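2021-10-27

The rain stopped before six, so I took the long way to Bemside, by the canal and not by the road. I had my boots on and a second pair of socks in the bag, and it was a good decision, because the path behind the old brickworks was one big puddle from edge to edge. I counted it as my first walk of the week, although I had promised myself three.

I want to write down how the garden looks now, at the end of October, so that in April I will not argue with myself about what was where. Last April I was sure that the garlic was in the bed by the fence. I dug there carefully for half an hour and found a spoon.

So. My plot is number 124. If you stand at the gate with your back to the lane, the first bed on the left is garlic, planted yesterday, 40 cloves in five rows of eight. The second bed is empty and I have covered it with cardboard and leaves. The third has leeks, which are thin. The long bed at the end has kale and the last of the chard. By the water barrel is the rhubarb, which I must not move again. I have moved it twice already and it has never forgiven me.

The garlic is from my own heads, the ones with the purple stripe. I kept the biggest from July, as the old books say, and it was hard, since the biggest are also the ones I want to eat. In my mother's village they planted it after the first frost, with a bucket of ash from the stove. I have no stove here. I bought a bag of bone meal from Sowah, the shop next to the bus depot, and it smelled so strongly that a dog followed me to the gate.

I am learning the English words for all this very slowly. For years I knew only the names of the things I cooked. Now I have "tilth" and "mulch" and "to heel in," and this week I learned "volunteer," which is a plant that comes up where you did not put it. I have a volunteer tomato behind the compost. It is far too late for it and it will die in the first cold night, but it has four little green fruits and I did not have the heart to pull it out. I looked in the dictionary to see if a volunteer can also be a bad thing. It did not say. 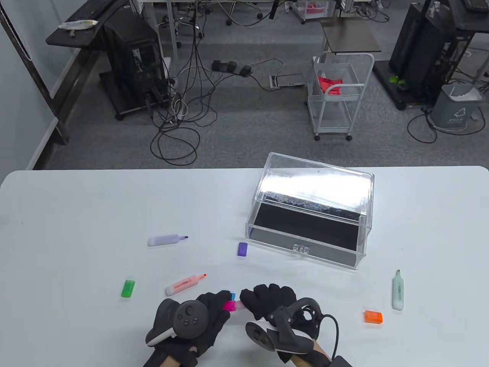 The leeks worry me more than the tomato. They went in late, in the second week of July, and the soil in that bed is like paste when it is wet and like a plate when it is dry. I put a stick next to each and dropped them in deep holes, as one is supposed to do, and then I filled the holes with water and waited for the earth to fall in by itself. It fell in. But they are still only as thick as my finger. The plot behind mine has leeks like the arm of a child. I looked at them over the fence for a long time today and I felt real envy, which is a strange feeling to have about a vegetable.

Perhaps it is the variety. I had Vultell, which the packet called "slow but very hardy," and I should have paid attention to the first word and not only to the last. I have 50 of them in the ground, or I had. Two were pulled up by a bird or by a cat. I will leave the rest until February and see. The packet says they can stand through snow.

At eleven I sat down on the upside-down crate and drank my tea from the flask. It had gone a little bitter because I forgot to take the bag out. A robin came to look at the turned earth, quite close to my boot, and when I moved my hand it went up on the handle of the fork and looked at me from there. I know that everyone writes about the robin. I had decided that I would not write about the robin this year.

After the tea I did the leaves. There is a line of lime trees on the lane and the leaves come down on our side, and most people on the plots complain. I take them with pleasure. I made a ring from chicken wire and four posts last autumn, and what went in as a heap up to my chest is now a dark layer not higher than my knee. I opened the bottom with the fork and it was black and soft, and full of small pink worms. I spread two buckets of it on the rhubarb and one on the place where the beans will be. Then I filled the ring up again with new leaves and walked around on top of them to press them down. It was the best part of the day. I was glad that the lane was empty.

The shed is a different matter. The roof felt has come loose on the corner again and there was water on the shelf where I keep the seed tins. Most of the tins are tight, but the one for peas is an old biscuit tin with a bent lid, and when I opened it the paper envelopes at the bottom were gray and stuck together. I lost the tall peas from two years ago and maybe also the sugar peas. I have laid the ones I could save on a newspaper on top of the kitchen cupboard at home. If they begin to wrinkle I will know that I was too late.

I should have fixed the roof in August, when it was dry. I even bought the nails. They are still in the drawer under the telephone, in their little bag, with the receipt. Tomorrow I will bring them, and the short ladder if I can manage it on the bus. The last time, the driver looked at the ladder and then at me, and he sighed, but he let me on.

On the way home I went through Dedeck, because I wanted to see whether the quince tree by the church wall still had fruit. It had. Many were on the ground and the wasps had been in them, but under the lowest branches there were good ones in the grass, yellow, with the gray fur still on. There is a notice on the wall which says that people may take what has fallen. I read it two times to be sure that I understood "windfalls" correctly. I took nine, and they made the bag heavy on one side.

They are in the blue bowl now and the whole kitchen smells of them. I do not know a good English word for this smell. It is something between a pear and a rose and a clean cupboard. My grandmother put one quince between the sheets in the linen chest each autumn, and when she made the beds in November you slept in that smell. I have put one in the drawer with my sweaters. The others I will cook on the weekend with sugar and a piece of lemon peel, very slowly, until they turn red. I never understood why they turn red. When I was small I believed that she put something in when I was not looking.

Expenses, so that I keep them in one place: bone meal, a ball of green string, and the rent for the plot, which has gone up and is now 159 for the year with the water included. I think it is fair. I grumbled a little when I opened the letter — then I thought about what I pay for salad in the winter, and I wrote the check the same evening.

Still to do before the ground gets hard: cut down the raspberries that carried fruit this year, only the brown canes and not the green ones. Tie in the new canes. Empty the barrel halfway so that it does not crack, as it did two winters ago, when I came in January and found a round block of ice standing there with the barrel in two pieces next to it. Bring home the hose. Find out who has the key for the tool store, because the lock has been changed and my key goes in but does not turn. Clean the fork and rub the handle with oil.

I would also like to try broad beans in the autumn, for once. I have read both opinions. One book says that an autumn sowing gives you strong plants and no blackfly, and the other says that the mice will eat everything before Christmas. I could sow half now and half in spring, and have both answers. But I know myself, I will forget which half is which. I must write labels this time, in pencil. The ink ones from last year are all washed white, and I have a whole row of wooden sticks that say nothing.

My hands hurt tonight, mostly the right thumb, from the secateurs. I rubbed some of the calendula cream in and now I leave marks on the paper, as one can see in the corner. The wind has turned to the north and the window is making its small noise. I put the old curtain over the lemon tree on the balcony, just in case, and pinned it with four clothespins. Early bed. The bus is at ten past eight and I must remember the nails.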